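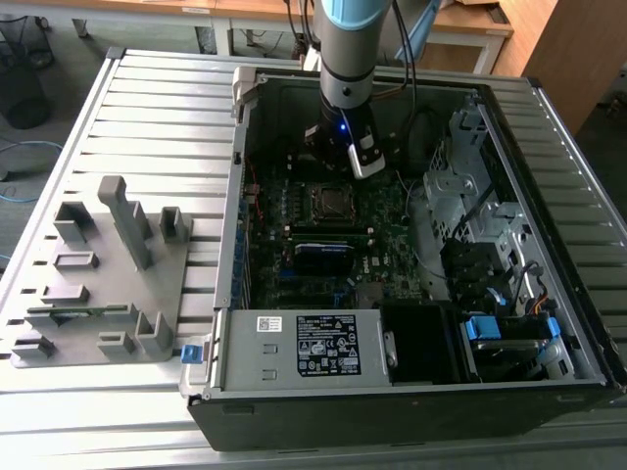 Dell tower on its side, cover off, CPU socket empty.

From: Hanna Dmytriv
To: neighborhood-repair list
Subject: Re: Fletix "tune-up" subscription, worth it?

Taras Pylypenko wrote:
> Fletix is offering list members a yearly plan for 30 dollars. They
> say their cleaner makes old PCs up to 221 percent faster and that it
> fixed 502 problems on my desktop in one scan. Should we sign up as a
> group? They want 200 households for the discount.

Taras, I'd hold off. What is a "problem" here? I ran the free scan on my own machine and it wouldn't list them until I put in a card number. When Vitalii Maksymiv asked their support line, he was told the count includes browser cookies and leftover shortcuts. Deleting those frees up next to nothing.

The speed figure bothers me more. Faster at what, and compared to what? "Up to" can mean one test on one sick laptop. I asked for the test results in April and got a coupon.

If your desktop is slow, look at what starts up with it first. Turn off whatever you don't use, then check how full the drive is. If it still has a spinning disk, a small solid state drive will cost more than the plan, but you pay for it once. And please back up your photos before you let any cleaner loose on them — Khrystyna-Mariia lost a folder of scans to a "duplicate finder" and never got it back.

I'm willing to be wrong. If somebody has before and after boot times from the paid version, with the same programs installed, post them and I'll read them. The discount also renews at full price, see the second page of the terms.

Hanna D.

List questions: contact Hanna Nazarenko, list owner | Back to top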